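Changing the water supplier on the allotment site

Posted November 2018

I said in June that I would write up what happened with the water, so I am doing it before I forget the details.

The old supply at Surkberg Lane came off a single pipe with 11 taps on it. The bill went to the site as a whole and was divided by plot size. That was fine until the bill went up to 4000 pounds, at which point people with dry plots began asking why they paid the same as people with ponds.

We had quotes from Clistero and Mosoti. Clistero wanted to dig up the main path. Mosoti came in at 3000 pounds, kept the path as it was and put in 2 meters, one at the top gate and one by the sheds. We went with Mosoti. The digging took longer than they said and my rhubarb was moved without anyone asking, but the crown looks all right.

The top meter has been reading higher than the lower one all autumn. I think there is a leak near the compost bays, where the ground is soft even after a dry week. Mosoti are sending someone. Until then, please turn the top taps off fully and don't leave hoses attached.

I have put fleece over the winter lettuce and the broad beans are in. Garlic still to do.

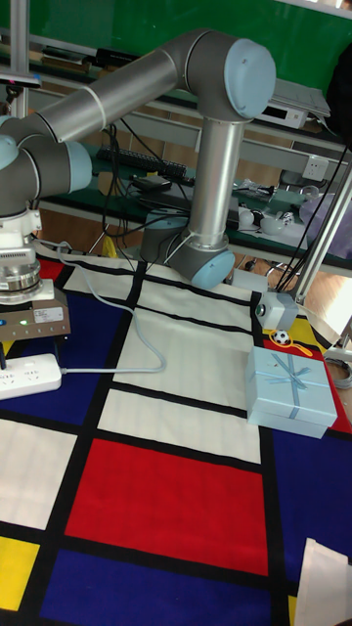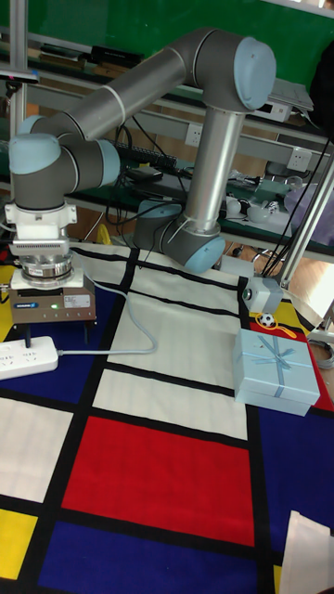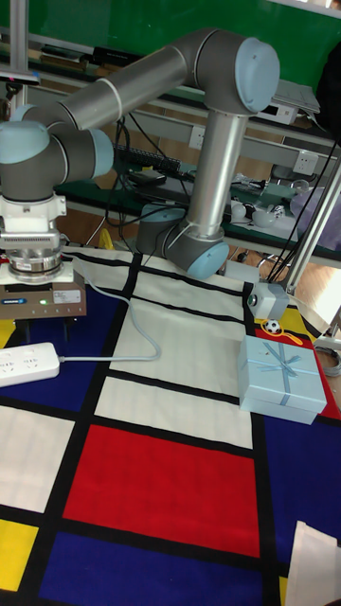
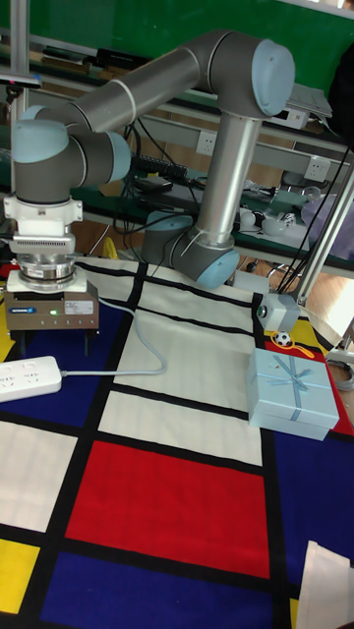 Grey arm with pale blue caps, over the patterned table.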